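Progress report to the Engelbrecht Fund
Two-arm assembly work, Titby workshop
Reporting period: January to September
Submitted by Xuân La, project lead
Sep 28, 2024

Summary

The main event of this period was the open day at Titby, which was a condition of the second payment. It took place as planned. We showed the two-arm system working at the peg board, ran a short session with teachers from the Wustitz technical school, and held a closed meeting in the afternoon with three firms that may want to test the system on their own parts. Spending is within budget. One item, the written operator guide, is behind schedule and is covered below.

Preparation

We moved the demonstration setup from the back bench to the front room two weeks ahead of the open day. The move took longer than expected. The table had to be leveled again and both arms had to be recalibrated against the board, and the first calibration did not hold overnight. Mỹ Đỗ traced this to a loose bolt in the right base mount. After the bolt was replaced the calibration held for the rest of the period.

Lighting was the other problem. The front room has windows on two sides, and the position estimates for the pegs drifted in the late morning. We hung a black curtain behind the table and put blinds on the windows. The curtain was not in the original budget and was charged to small equipment.

We ran rehearsals on each working day of the final week. Across all rehearsals the system made 1097 insertion attempts. The log files are available to the Fund on request, along with the script we used to sort them. Most failed attempts came from the thin pegs, which can turn in the fingers between pickup and insertion.

The open day

Doors opened at ten. Visitors came through in small groups, and each group spent 20 minutes at the table with a member of the team. Mỹ Đỗ ran the arms and I gave the explanation. We kept the talk short and left most of the time for questions.

The demonstration used the task board that was described in our application. Both arms work over the same small area, and the planner has to keep the two hands clear of each other while each one deals with its own peg. This was the part visitors asked about most. Several people from manufacturing firms wanted to know why we use hands with fingers when a simple two-finger gripper would be cheaper. Our answer is the one given in the application: the partner firms handle parts of very different shapes, and changing tools between parts is where they lose time.

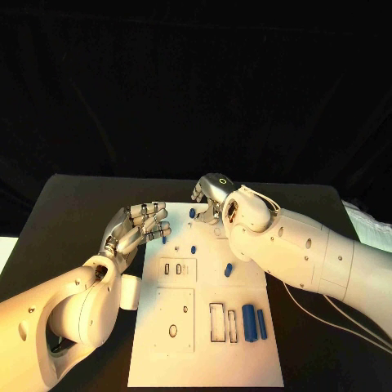
Both hands over the upper half of the task board, with the blue pegs and, at lower right, the two larger cylinders beside the rectangular recesses.

There were two stoppages during the day. The first was a planner timeout in the second group, cleared by a restart. The second came shortly before lunch, when the right arm stopped on a force limit. The stop worked as designed, but it took us several minutes to bring the arm back to its start position, and that group saw less than the others. We have since written a recovery routine that brings either arm home with a single command.

The teachers' session was held in the side room. Wustitz would like to use a simplified board in its second-year course, without the arms, so that students can write and check insertion plans on paper and then send them to us to run. We agreed to supply drawings for the board. This was not in the work plan, but it costs us little and fits the training goal in the grant agreement.

Meeting with firms

Nornik has asked for a four-week trial with its own parts and will send samples and drawings at its own expense. The other two firms asked to be kept informed. One of them was mainly concerned with speed, and we told them plainly that the present system is slower than a trained person on this type of work. We do not expect to change that within the grant period. Our target remains reliable unattended running outside normal shift hours.

Feedback

We put out a one-page form at the door. The comments were mostly positive. The most common complaint was that people at the back of each group could not see the board. For the next event we will put a monitor on the side wall. Two visitors asked for printed material to take home, and we had run out by early afternoon.

Spending

The open day was budgeted at $2000. Printing and refreshments came in under the estimate, and the curtain and blinds took up most of the difference. Some $150 is left, and we ask the Fund's permission to move it to spare finger parts. The full statement is attached as Annex 2.

Delays

The operator guide was due at the end of this period. The sections on startup, calibration and shutdown are finished. The section on fault recovery has to be rewritten to match the new routine, and Mỹ Đỗ is working on it now. We expect to send the complete guide with the next payment request.

Next period

Work will start with the Nornik trial as soon as the samples arrive. Alongside it we will finish the guide, send the board drawings to Wustitz, and work on the turning of thin pegs, first by changing the finger pads and then, if needed, by adding a check step before insertion. A second open day is planned for January, again at Titby. The Fund's staff are welcome to attend, and we will send the date once the room is confirmed.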